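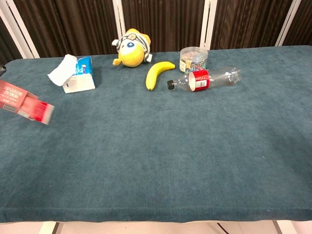 A plush table cover in dark teal.

Table Covers and Throws: Frequently Asked Questions

Last updated July 11, 2026

What size cover do I need?
Measure the length and width of the table top, then decide how far you want the cloth to hang. Add twice the drop to each measurement. For a table 60 inches long and 30 inches wide with an 8-inch drop, you need a cover 76 by 46 inches. If your size falls between two of ours, order the larger one. A longer drop can be hemmed.

What is the difference between the Haruna and the Flisine?
Haruna is our plush cover. It has a soft nap and is heavier than an ordinary tablecloth. Flisine is a flat weave with no pile. It is thinner, folds smaller, and is easier to write on. Both come in the same sizes.

Why does my plush cover look lighter in some places?
The nap reflects light differently depending on which way it lies. Brush the whole surface in one direction with your hand or a soft clothes brush. Marks from folding usually fade after a few days on the table. If they don't, hang the cover in the bathroom while you run a hot shower, then brush it again.

Can I machine wash it?
Yes. Wash cold on a gentle cycle, by itself the first two times. Dark colors can release some dye early on. Do not use bleach or fabric softener, which flattens the pile.

Can it go in the dryer?
Flisine can, on low. Haruna should be hung over a rail or a shower rod until dry. Do not iron the plush side. If the back needs pressing, lay the cover face down on a towel and use the lowest setting.

How do I remove candle wax?
Let it harden, or hold an ice pack on it for a few minutes. Lift off what you can with a spoon. Put a paper towel over the rest and warm it from the back with a hair dryer. Wash as usual afterward.

Is it heatproof?
No. Use a trivet or a thick mat under hot dishes. This applies to both fabrics.

Will it slip on a glass table?
It may. We sell an open-mesh underlay called Biseck that goes between the cover and the table top. Cut it an inch smaller than the table on every side. It should not be used on freshly varnished wood.

Do you make custom sizes?
We cut rectangles up to 136 inches long. Round and oval covers are sold in standard sizes only. Custom orders ship in 8 business days and cannot be returned unless there is a fault in the cloth or the sewing.

How do I order a color sample?
Add the sample card to your cart. You can choose up to four colors per card. Colors on a screen are often a little off, particularly greens and blues, so we suggest a sample if you are matching curtains or chairs.

What is the return policy?
Standard sizes can be returned within 30 days if unwashed and in the original bag. Write your order number on the slip. Refunds go back to the card you paid with.

Where can I see the covers in person?
At the Handatano shop counter, during opening hours. Custom orders can be picked up there too. Bring your confirmation email.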